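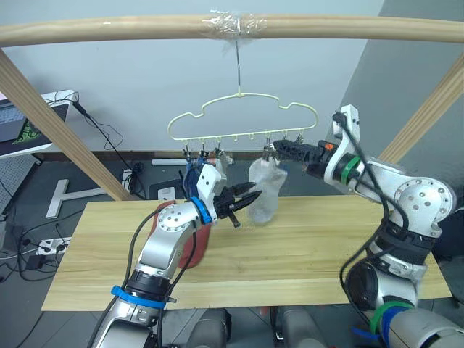 Clothes peg

Contents
Origins
How they work
Types
Looking after them
See also

A clothes peg (clothespin, if you're reading this in North America) is a small fastener for hanging washing on a line. I've been keeping this page going on the Sindimden household wiki for a few years now and I do get carried away, so skip to Types if you only want to know what to buy!

Origins
People dried washing for a very long time without pegs, mostly by throwing it over hedges and bushes. Lavender was a favourite, for the smell. My friend Adelmo Guerra has a household account book from 1788, bought at a house clearance, and it lists soap, starch and "line" but no pegs at all. I wouldn't hang a whole theory on one book, but I do like it. The early wooden ones were a single piece with a slot cut up the middle, and in Britain they were often made by Travellers from willow or hazel, with a strip of tin round the top to stop the split running. The sprung sort with two halves came along in the nineteenth century.

How they work
The one-piece peg grips by being forced apart, so thick cloth will crack it sooner or later. A sprung peg is really a pair of levers with a coil between them. Squeeze the tails, the jaws open. The spring always goes rusty before the wood gives up, at least in my garden.

Types
Dolly pegs: one piece, round head, good for sheets (and for making into little people).
Sprung wooden pegs: cheap, kind to fabric, go grey if left out.
Plastic pegs: bright, and brittle after a summer or two in the sun.
Metal clips: slim, last for ages, often sold already fixed to a hanger for socks and small things. Check for rust before you trust one with anything white.

Looking after them
Bring them in! I left 47 out on the line one January and most of the springs had seized by spring. Ignacio Szabo, who edits the laundry pages with me, soaks his wooden ones in warm water with a splash of vinegar and dries them flat on a towel, and his do look better than mine.

See also
Airer
Clothes prop
Mangle

Last edited Sat 30 October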